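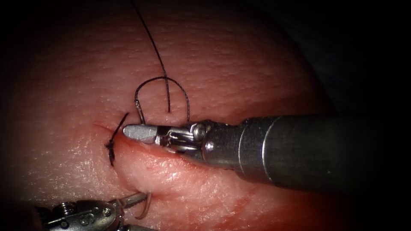 *Werna pad with the needle up near the cut. Shine on the lower half.*

**Ticket 959: black thread loosens after tying, Werna pads**

**Opened by:** Veronika Halász
**Assigned to:** Győző Kovács, Prokik product support
**Opened:** Mar 3, 2024
**Status:** Open (was marked "resolved" once, reopened by me)

### What I reported

We bought a box of 24 Werna pads in February and a spool of the Hartono black thread that your store suggests with them. With the old pads, a knot tied snug stayed snug. With these, the first throw goes down, looks fine, and then creeps back before the second one gets there. The cut opens a little and the finished stitch sits loose.

The pads come out of the wrapper with a film on them. It doesn't sit evenly. You get patches that look dull and grainy and patches that shine, and as far as I can tell the trouble is worse where they shine. The product page says nothing about a film. It says the pad "handles like tissue" and is "good for 2,000 needle passes," and I would love to know who sat there and did that.

### First answer from support

> Hi Veronika, thanks for getting in touch. Loose knots are nearly always down to technique. Please make sure each throw is laid flat and that tension is even on both ends. I have attached our beginner sheet. Marking this as resolved, feel free to reopen. Győző

Reopened. The same people tied the same knot on the old pads without this problem. I read the beginner sheet anyway. It shows a different pad.

### What we tried

1. **Wiping the film off.** Lint-free cloth, one pass along the cut. The first throw held better for a while, then the shine came back along the lower edge. Support says the film "does not migrate." Something does.
2. **A double first throw.** Helps. The thread grips itself and stays put long enough to lay the next one. I'd call that a workaround, and I don't want it written up as the fix.
3. **A different needle.** Support suggested the needle was making too wide a hole. We swapped to a Nosevitz curved needle from our own drawer. No difference I could see, in the holes or in the knots.
4. **Smaller bites.** Worse. Closer to the edge, the pad starts to give when you pull down.
5. **Shorter thread.** Easier to manage, no change in the creep.

I also left one pad out of its wrapper overnight with the cover off. It was less slick in the morning and noticeably stiffer, and the needle squeaked going in. I wouldn't recommend it.

### On the knot itself

Support asked for the look of a finished stitch, with tails trimmed. On a good one, the thread crosses the cut straight and the knot sits to one side, off the line. The knot ends up bulky for the size of the thread. I put some of that down to the Hartono spool, which fuzzes where it has been gripped more than once. Győző says fuzzing is "cosmetic." I'd accept that if a fuzzy thread slid the same as a clean one, and on our bench it doesn't.
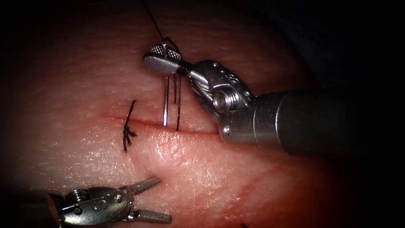
Can the pads be rinsed before use?

Plain cool water is fine, patted dry with a cloth that doesn't shed, and the pad should then be used the same day.

(The two lines above are copied from the Werna help page, where I found them after more than 5 messages in which rinsing never came up. It would have been a good thing to put on the wrapper.)

### Rinse test

Did it as written. Cool water, patted, used the same day. I left a second pad from the same box unrinsed for comparison and we took turns on both so it wasn't one person's hands deciding the matter.

Rinsed pad: the surface feels closer to the old pads. A single first throw mostly holds if you don't dawdle. It still gets shiny again as you work, only slower.

Unrinsed pad: same as reported. The double throw holds, the single one creeps.

So the film matters, and I'd like that acknowledged in the ticket. I'm less sure it's the whole story. On the rinsed pad, the thread from deeper in the spool still felt slippery straight off the reel, and I don't see how a pad film gets in there.

### Second answer from support

> Hi Veronika, glad to hear the rinse solved it! The film keeps the pad supple in storage and is completely normal. The thread is tested with the pad as a set. Can I close this one? Győző

No. "Mostly holds" is my wording and it doesn't mean solved. I also asked what "tested as a set" means: which knot, how many throws, rinsed or not. If the answer is that somebody tied one and it looked nice, I'd still like it in writing.

### Leftover thread on the pad

A side complaint while I'm here. Cut ends stick to the film. They lie flat, they're black, and when you come back for the next stitch it's easy to pick up a loose piece in place of the working end. We now clear the offcuts after every stitch. It's slow, but we've stopped pulling on the wrong strand. Support wrote "noted," and I'll wait to see where it was noted. 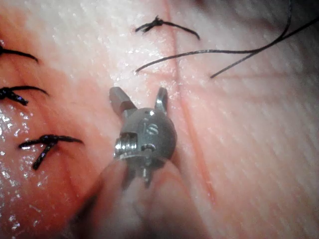 ### Still open

- Prokik to say in plain words whether the pads should be rinsed as a matter of course, and to put it on the wrapper if so.
- Prokik to send one spool of thread from another lot. I'll pay for it if it makes no difference. I don't expect to pay for it.
- What the 2,000 passes figure is based on. Our pads start to tear along the cut long before I'd believe it.
- Whether the remaining pads can be swapped for the older kind. Győző says the older kind is "discontinued but similar," so I've asked him similar to what.

### Last entry

> Hi Veronika, I've asked for the spool and passed on the rinse question. The pad swap needs approval on our side. Leaving the ticket open for now. Győző

Thank you. Until the spool arrives we're rinsing every pad, using a double first throw, and cutting off any stretch of thread that has started to fuzz. If the new spool behaves the same on a rinsed pad, I'll drop the thread complaint and say so in the ticket. The one about the wrapper stays.

Veronika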